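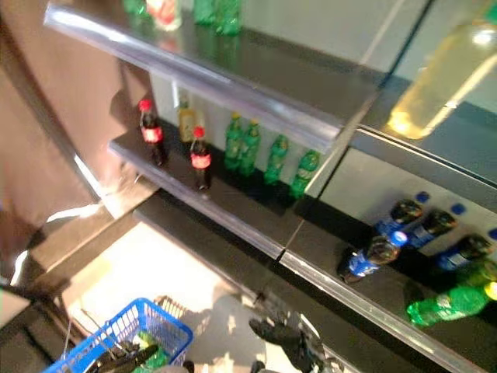
Diapositiva 4. Estante central: colas a la izquierda, lima-limón a la derecha.

Notas - Valentina Espinoza, bloque de bebidas

Empezar por los huecos. Delante de las botellas verdes queda balda negra a la vista, y en una balda brillante el hueco llama más la atención.

Preguntar a la sala qué adelantarían primero. Esperar respuestas, 2 minutos como mucho.

Mi orden: primero los grupos, luego el frente. La botella amarilla está metida entre las colas y una de ellas la tapa en parte. Yo la sacaría al borde o le daría sitio propio.

Portaprecios: es de plástico transparente y refleja la luz. Revisarlo desde donde se para el cliente.

Dato de Skurkik: 200 referencias de bebida en tienda grande. En la de barrio no caben - decirlo antes de que lo pregunten.

Pasar a la diapositiva 5, reposición en Oltik. Si vamos mal de tiempo, saltarla.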